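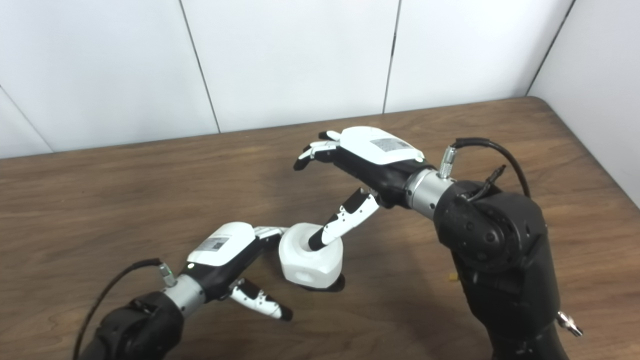 Fig. 1. White block with rounded edges on a wooden tabletop, a robotic hand to either side.

Section 9: Making your first report on Purkenus

Welcome back, and thank you for getting this far! Purkenus is the reporting service for residents of Adthorpe and Atuldale, and it is meant for things that have already happened and can wait a little - a stolen bicycle, a scratched car, a broken fence panel.

CAUTION: Purkenus is not watched round the clock. If a crime is going on now, or anyone is in danger, please put this guide down and ring 999.

1. Sign in with the email address you gave during set-up and choose New Report from the menu on the left.

2. Pick the kind of incident that fits best. Don't fret if two of them seem to fit (a shed break-in often does that), as the desk can move your report later.

3. Enter the date and time. If you were away and only know that it was some time between Friday and Monday, tick Date Range and fill in both ends.

4. Tell us what happened, in your own words and in whatever order it comes to you. You have 3,272 characters, which is more than most people want, and spelling doesn't matter a bit.

5. List anything taken or damaged, one item to a line, with serial numbers if you can lay your hands on them. Items worth more than £300 need a value in the second box.

6. Press Send and write down the reference number that appears.

Note: A half-finished report is kept as a draft until the end of February, so do go and have a cup of tea if you need one.

Note: To add something later, open the report and choose Add Statement. The first version stays as it was and your new words go underneath, with their own date.

If you get stuck, Roya Kiani on the Safavi help desk is on extension 636 and will happily go through the form with you over the phone.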